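Members' Forum: Company Touring and Repertoire
Posted 2020-02-06 by Stalls_Registrar

Members are invited to comment on the proposal that the Cleltano company give its July season at the Doolan Theatre in place of the Climel. The Doolan seats 1,074 and has a full orchestra pit. The programme would consist of the three-act Zelludex, with a cast of 26.

Reply from upper_circle_8
I wish to record my objection. The Climel has been the company's summer home for many years, and its stage is deeper. The second act of Zelludex requires that depth for the corps entrances. 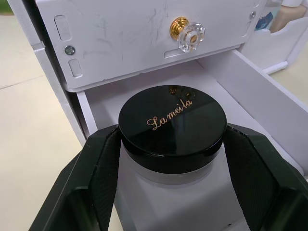
White drawer cabinet with a clear, flower-shaped knob.

Reply from pointe_and_pit
I cannot agree with the previous member. The Climel has no pit, and the score has been played there from a recording on each occasion. Live music should take priority over stage depth.

Reply from upper_circle_8
The point about the orchestra is accepted. The entrances would nevertheless need to be restaged, and the proposal makes no provision for the extra rehearsal.

Reply from Stalls_Registrar
The company has allowed eight further rehearsals, all to be held at the Doolan. The terms of the hire remain under discussion, and comments may be submitted until the thread is closed.

Last updated by Stalls_Registrar following the fourth reply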